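Tramon puts out cable and clamp rules for shared picking cells

9 December 2022

Tramon has published its bench rules for robot picking cells, 18 pages, free to download. They apply to every cell at the Hircombe site from Monday.

Main points. Cables on the arm get strapped at each joint, with enough slack for full wrist travel. Bins clamped to the table, no exceptions. Handheld controllers go back on their hook, not on the floor. And a log sheet for every change of gripper finger.

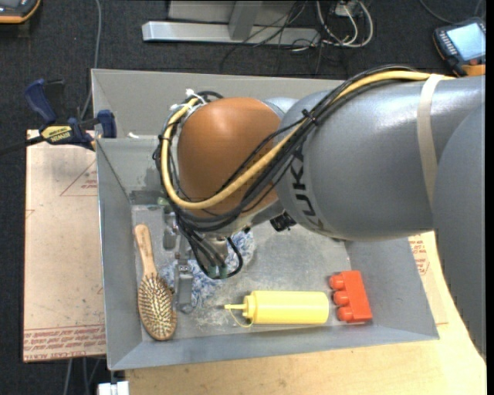
A KUKA arm over a metal bin of mixed items, cables tied along the joint.

The draft went round in August and drew 186 comments, most of them on cable slack. Drivano wanted a fixed figure in milimeters. Didn't get one. Sites will set thier own and write it down.

Checks every 6 weeks, or after 700 hours of running, whichever is first. Khunthong is due to adopt the same text next year.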